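Tabletop arm for pushing blocks on a board: what should we budget besides the arm? 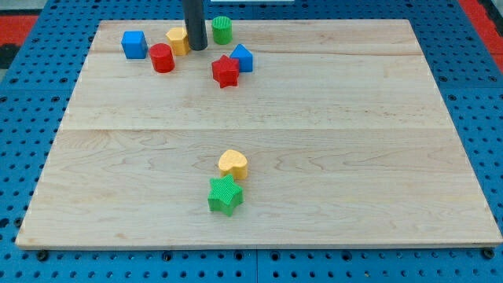

cloller
Lab and equipment coordinator, two-year technical college
Posted 7 February 2021

We are planning one automation bench for July and I have to put in a single equipment request for it. There is no second request until the next budget year, so anything I forget we go without.

The work is light. The arm has a plain round rod on the end, pointing down, and it pushes toy blocks (stars, a heart, cylinders, a cube and so on) across a wooden board. Students write the program that decides where a block should go and the rod slides it there. Nothing gets picked up. The board sits on a blue pegboard surface and the blocks are plain red, blue, yellow and green shapes.

My quote from Drakovholm is 1,657 for the arm with its controller and power supply. The ceiling for the whole bench is 2,000. That leaves me a little over 300 for the mounting surface, the board, blocks, a camera, cables and whatever I haven't thought of. We already have a computer and a heavy table.

What I would like to know:

Is the bigger arm worth it for this kind of work? Drakovholm also sells a smaller one for 1,180 with a shorter reach and a lower payload. The salesman said the small one is "really for demos" but he would say that.

Should I buy the gripper now? It is extra on both arms and we have no lesson that uses it yet.

Do people buy the board and blocks from a supplier or make them? I have seen kits and they seem expensive for what they are.

Shipping is included in both quotes. Tax does not apply to us.

Chou

Get the small one. Payload hardly matters if you are only pushing. A toy block weighs next to nothing and you are not lifting it. Reach is the number to look at. Measure from where the base will be bolted to the far corners of the board, not to the middle of the far edge. The corners are always farther than people think and that is where the blocks end up, in my experience. If the small arm can get the rod to both far corners with the tip down near the wood, and still get behind a block to push it back toward you, it will do your job.

Take note of that last part. The tip has to go past the block to bring it back. So you need the reach to the far edge plus a little more, or you need a rule in the program that keeps the blocks away from the edge. We did the second thing and it works most of the time.

If it can't reach, a smaller board is a lot cheaper than a bigger arm.

On the gripper, I would wait. Ask if the price is the same when bought later and get that in writing. Ask too whether the wrist plate is the same for both tools. Some sellers change the plate between versions and then you need an adapter.

Imimbridge

I run two benches like this and have bought for both, so here is my list. Prices left off because mine are old and from a different seller.

Arm, controller, power supply. Check the power cord is in the box. Ours was listed separately at the bottom of the quote and we missed it.

Spare rods, 3 of them. Students drive the tip down into the board. It will happen in the first week. A rod is cheap if you order it with the arm and a nuisance if you have to order it alone. If there is a shop on campus, have them turned there from plastic. Plastic is kinder to the board too.

Emergency stop. See if it comes with the arm or is an option. On your budget it comes before the camera and before the gripper.

Camera and a stand for it. An ordinary webcam is fine for solid-color blocks. Spend the money on the stand. A stand that sags by a hair will ruin your calibration and you will spend an afternoon looking for a bug in the code. Fix the stand to the same surface as the board if you can, so they move together if somebody bumps the table.

Board. Make it, or have it made. Ours came out of the wood shop for the price of the lumber. Use glued-up planks only if they have been sanded flat across the joints. Slide a block over each seam by hand before you accept it. If it catches even slightly, the block will turn when the arm pushes it and the students will blame the program. Keep the finish light and not too shiny. A high gloss gave us glare spots that the camera read as white objects. Bolt the board down.

Blocks. We printed ours. The tops come out with fine ridges, and this does no harm. Check the bottoms, they should be smooth. Print two full sets in every color from the same spools, because a replacement in a slightly different red can throw off the color settings. Stars and hearts are harder to push straight than cubes. That makes them good for teaching but start the class on the cube. Cylinders can be pushed from any side but they slip off a round rod easily.

Lighting. You may already have enough. If the room lights are even and overhead, leave it alone and buy nothing. If there is a window, budget for a blind.

Software license. Ask. Some are per seat and some are per arm, and with a class of students the difference can eat everything you saved on hardware.

About the arm itself, I half agree with Chou. The small one will push blocks. I bought the small one for our first bench and the large one for the second, and the reason was what came after. By the second year the instructors wanted to pick and place, and with a gripper mounted the small arm had very little payload left. If your bench is going to stay a pushing bench, buy small. If you expect to be asked for more, the 1,657 arm is cheaper than buying both.

However, with the large arm you have 343 left and I don't think you can do the camera, stand, stop and spares properly on that unless some of it comes from your own shop. I would price those four first and then choose the arm.

cloller

Thank you both. The emergency stop is an option, not included, and I had missed it completely. I have asked Drakovholm for the wrist plate drawing and the license terms. I measured to the far corners tonight and the small arm comes up short on our board by around an inch on one side, so I am going to see what it costs to have the board trimmed before I decide.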